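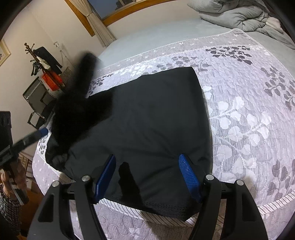
24 June 2024
Bedroom textiles: folding and storage, entry 5
Recorded by Ainhoa Goicoechea. Read and initialled by Ngan-ling Yau.

Purpose. To settle a single method for folding dark garments on the bed in the guest bedroom, so that the August inventory may be carried out without refolding.

Surface. The quilted bedspread with the leaf pattern was retained as the folding surface. Its pale ground gives a clear contrast with black cloth, and the edges of a garment can be judged without additional lighting. The quilting does, however, hold the cloth slightly, and a garment dragged across it will wrinkle again. Garments should be lifted and set down. The pillows and the grey duvet are to remain at the head of the bed during folding.

Method. Each item is laid flat with the hem towards the person folding. The far edge is straightened first, then the sides, and the surface is smoothed from the centre outwards. The first fold is made from the hem. Bunching at the left side was the most frequent fault today and should be corrected before any fold is attempted — once the cloth is doubled it cannot be drawn out evenly.

Finished size. The Passka drawer insert measures 52 cm across the inside. Two stacks side by side fit only if no fold exceeds 25 cm, and the heavier black items do not reach this without a third fold. Ms Yau prefers a third fold for everything, for uniformity. I have left the matter open.

Coat rack. Clothes on the wooden rack are outside the present exercise and have not been touched. The same applies to the red box near its base and to the upright black-framed pieces stored on that side of the room.

Outstanding.
Labels for the Grullholm boxes: 50 ordered, not yet received.
Lavender sachets: Ms Yau to confirm whether these are permitted with wool.
Bedspread: to be shaken out at the end of each session. Dark lint shows readily on the pale areas, particularly along the striped quilting at the border.

Next entry to cover knitwear.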